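Shop thread, Saturday. Progress on the two-arm bench build. Mostly cable routing and a calibration fixture, so mute accordingly.

1/ Where it stood in November: both arms bolted down, both hands talking on the bus, left hand dropping off the bus every time the wrist rolled past 80 degrees. Fingers would freeze wherever they were. No fault code, just silence and then a timeout.

2/ I blamed firmware first. Reflashed, rolled back, reflashed. Logged 1,682 timeouts over one evening of scripted wrist rolls. Every one of them landed on the same side of the travel. Firmware doesn't care which way the wrist turns. Cables do.

3/ The original run went tight along the forearm with a tie right below the connector. Looked tidy. At full roll it had no slack left and was pulling sideways on the plug.

4/ New run: leave the connector at the wrist, drop the cable down the outside of the arm in a loose loop, first anchor down at the base. Uglier. It can catch on things if you're careless with the elbow, so I cut the elbow limit in software until I print a guide.

5/ Re-ran the same script after the change. 3 timeouts, all in the first minute, all before I had seated the plug properly. None after that. Calling it fixed until it isn't.

6/ Next job is thumb calibration. The thumb's zero drifts between power cycles, and the joint encoder alone won't tell you where the tip is. I want a hard reference on the table that the tip can approach slowly from the side. 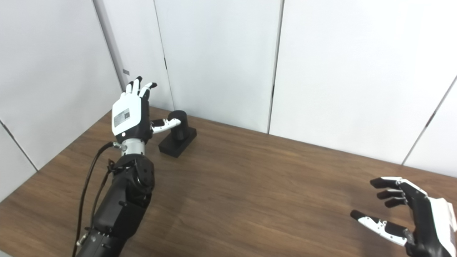

Left thumb coming up on the reference post. Right hand parked open.

7/ The post is a plain cylinder on a flat block. Round, so the approach angle can be off a bit and the contact geometry stays the same. The top edge is eased because I was tired of catching my sleeve on it.

8/ Procedure: fingers up and out of the way, thumb extended, creep the arm in 0.2 mm steps, watch motor current on the thumb base joint. When current rises above the idle band, stop, record pose, back off. Repeat from a new height.

9/ Idle band is the annoying part. Friction in the thumb changes as it warms up. I now run 145 open/close cycles before taking any readings. Below that the numbers wander. Above it they settle enough to use.

10/ Software notes for the people who asked: motion scripts are in Wukov, my own wrapper, still not fit to publish. Logging goes through Rimix. Both run on the old desktop under the bench. Control loop is slow and for this job that's fine.

11/ Things I'd do differently: put a strain relief at the wrist on day one. Buy the longer cable. Key the fixture base to the table, which I haven't done yet. At the moment it sits where I set it, so any hard contact ruins the run and I start over.

12/ Open question. Has anyone used a contact switch in the post instead of reading motor current? I'd get a cleaner edge but one more wire on the table. The Fater write-up covers current sensing only.

13/ Right hand gets the same cable treatment next week, then its own thumb run against the same post. Script goes up once I've cleaned out the hardcoded paths.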